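4.2 The table as a resting place

We had gone into the home visits expecting that the dining table would be, above all, a place for eating, and it took us some while to loosen our grip on that idea. Of the 432 household diaries gathered under the Olmedo study, a good many mention meals only in passing, tucked in between notes on parcels, coats, spectacles and whatever had been carried in from the shops that day. One diarist in Flendthorpe wrote, rather charmingly, that her table "is where things wait until I know what they are for", and we have borrowed the thought more than once (Noh, in her own field notes, calls these "waiting things", and the name has stuck with us both).

The household in Figure 7 shows how comfortably the two uses can sit side by side. Blue bowls and cream plates share a cloth printed with Chinese calligraphy, while the rest of the surface holds shopping bags, a yellow thermos jug and mug, a pair of eyeglasses and a lavender vase of dried pink roses. We were fond of this table, we must admit! The crockery is plain and goes together nicely, with fine ridges on the bowls and a faint speckle on the plates, and the cloth gives the whole surface a character of its own, even with so much standing on it.

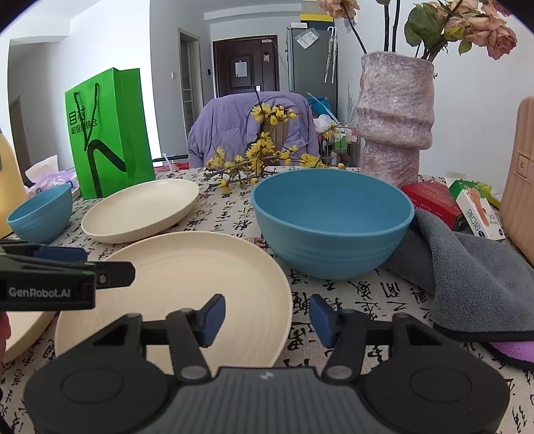
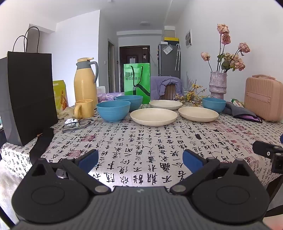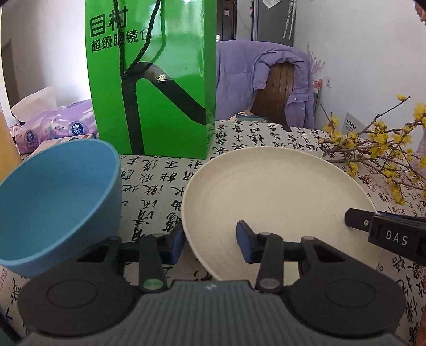 Figure 7. Bowls and plates on the calligraphy cloth.

4.3 Bags that stay

Paper carriers deserve a few words to themselves, as they turned up in 52 of the diaries and were seldom described as rubbish. Noiphan's earlier coding had put them under "packaging", but on rereading we moved them to "storage", where they seemed a good deal happier. A sturdy bag with rope or string handles might hold gloves, receipts or a half-finished bit of knitting for weeks on end, and several diarists told us which ones they would never dream of throwing out.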